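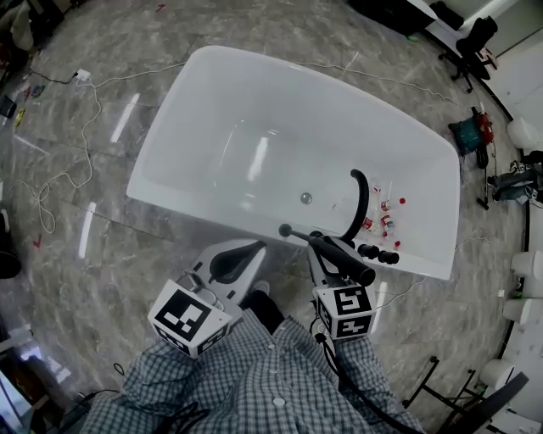 How a Robot Learns to Tidy a Bathtub

A robot does not know what a bathtub is. It has motors, a camera and a computer, and the computer has to be given a way to decide which motor moves next. The Celtlow Robotics Club, a group of 12 students aged 10 to 14, spends its year on that problem. Its task this season is clearing small objects out of a tub.

Writing rules is one way to do it. A rule might say: move down, close the fingers, move up. Rules work well when every object is always in the same place. Bottles roll and hoses bend, so the club uses a second way, called learning from demonstration.

In a demonstration, a person does the job while holding a pair of grippers. A gripper is a robot's version of a hand. It usually has two fingers that open and close. The person reaches into the tub, closes the fingers on a bottle, lifts it and puts it down somewhere else. The computer stores how each gripper moved and when its fingers closed.

To do that, it needs to know where the grippers are. Each one carries a cube printed with black and white square patterns, called markers. The computer already knows the size and shape of each pattern. If a pattern looks small, the gripper is far from the camera. If it looks slanted, the gripper is tilted. A cube has patterns on several faces, so when the hand turns, another face can come into view.

Why a bathtub? The team's coach, Roya Zarei, chose it for three reasons. The sides are high, so the arm must reach over a rim. The bottom is curved, so round things roll. The surface is shiny, and reflections of lights can confuse a camera.

One demonstration is not enough. Percy Correa, who keeps the club's log, set a target of 1000 for the season. The bottles start in different places each time. A computer that has seen only one layout tends to copy that layout, even when the bottles have moved.

Next comes training. A program called Sanik, written by older club members, compares the stored movements with the camera pictures and adjusts itself until its guesses are close to what the person did. This takes more than 2 hours on the club's computer.

Then the robot arm tries alone. In the first test, in December, it picked up a bottle and let go too early — above the rim. Macarena Daza and Widad Saab recorded extra demonstrations of that one step, and training started again.

Words to know

Gripper: the part of a robot that holds things.
Marker: a printed pattern that a computer can find and measure.
Demonstration: one recorded example of a person doing a task.
Training: the process of adjusting a program by using examples.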